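About Udgate Ledger

Local budgets, read by someone who likes reading them

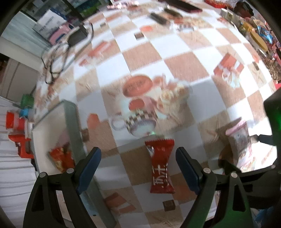 I started this site after Corketska County passed a 426-page budget and the only thing I heard about it on the radio was the length of the meeting. So I printed the whole thing, read it over nine evenings, and posted my notes for anyone who cared to look. A few neighbors did, then a few of their neighbors, and now it's what I do with most of my free time! I work at home, at the table with the checkered cloth (the one with the teacup and the cookie printed on it), and I've had more arguments with myself about sewer bonds there than I'd like to admit.

I cover Udgate, Faulkner and the county. That means property taxes, school levies, road money, water rates and whatever ends up on the ballot in November. I have opinions and I don't hide them. I think the Plirnetti tax break should have ended years ago, and I've said so in almost 24 posts. If you disagree, write to me, I print good letters even when they make me grumpy.

No party or candidate pays for any of this. Readers who want to chip in can do it for $36 a year, and everything stays free to read either way. New posts usually go up by 7 a.m., later in budget season.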